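Feira de trocas de Plokthorpe regressa com mesas à porta de casa

2024-11-05 — Quem passou por Plokthorpe em outubro sabe bem como o bairro fica bonito quando as famílias abrem a sala e deixam entrar os vizinhos. Pois a feira de trocas está de volta, com 30 casas inscritas e a mesma vontade de sempre de dar conversa a quem chega, mesmo que venha só espreitar e acabe por ficar a tarde toda.

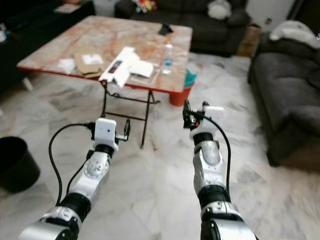
Como participar

As inscrições ficam abertas durante mais 15 dias na livraria Birhane, que este ano recebe também livros, loiça e brinquedos de quem não tem espaço em casa. Cada família pode levar até 2 caixas, e pede-se apenas que as coisas venham limpas — o resto, garante a organizadora Diễm Hứa, arranja-se com um café e um bocadinho de paciência.
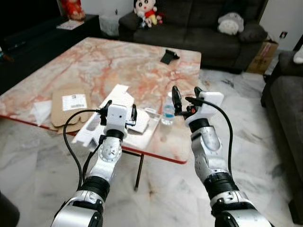
Mesa baixa numa sala com chão de mármore claro.

Na edição passada mudaram de mãos 400 objetos, entre eles um serviço de chá que, conta Lâm Mạch com carinho, já deu a volta a três casas da mesma rua e parece não querer sossegar em nenhuma.

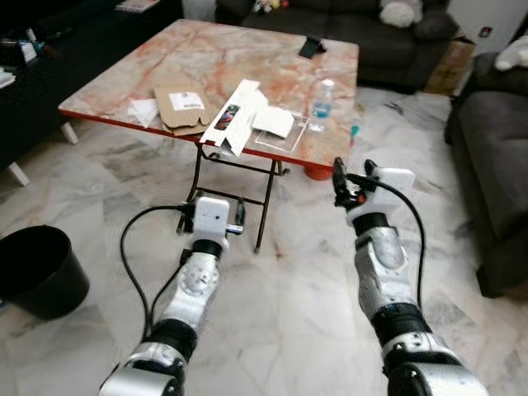 Para os mais pequenos haverá uma hora do conto, e a padaria Clutov oferece o lanche, com bolo de laranja e chá para toda a gente. Quem quiser ajudar na arrumação pode deixar o nome na livraria, junto com a ficha de inscrição. A entrada é livre.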